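Notebook, November, after lunch

Finally back at the parish register work, and so pleased to be! The Beltholm congregation has let us keep the second box over the summer, which means the baptism book and the loose letters can be read side by side for once. Thandeka went through the letters this morning while I kept on with the transcription, and between us we got to the end of the pages that had been giving me grief since winter (the ink has browned badly and whoever kept the book had a great fondness for abbreviations).

The main thing to write down before I forget is the business of the joint services. I'd assumed the two congregations only began sharing a minister after the chapel at Plarno closed, but there's a letter from a Mr Poduval, an elder I think, thanking the Beltholm people for "the use of your pulpit these two winters past" - and Plarno was still open then. So the sharing came first, and I'll have to rewrite my paragraph on it. Happy to, it's a much nicer story.

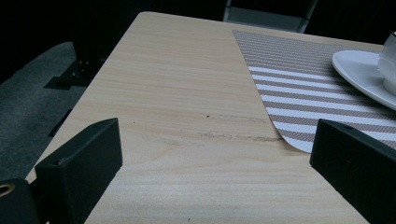 Entry 897 is the one I'd like Van der Merwe to look at again when she has a minute. The child is put down as baptised at Sandton, but the sponsors are all Beltholm names, and the minister's initials don't match the other three entries from that month. My first thought was that a line had been struck out and written over, though it could just as easily be surface damage. It's a faint brownish streak running across, much like the scuff on the table beside the striped placemat, and I can't in good conscience call that a pen stroke. I've marked it "uncertain" in the transcript and left the spelling exactly as it stands.

Still to do: five letters unread, all in the same cramped hand, and the marriage pages to be checked against Thandeka's list. I also owe the Plarno people a reply about their hymn books.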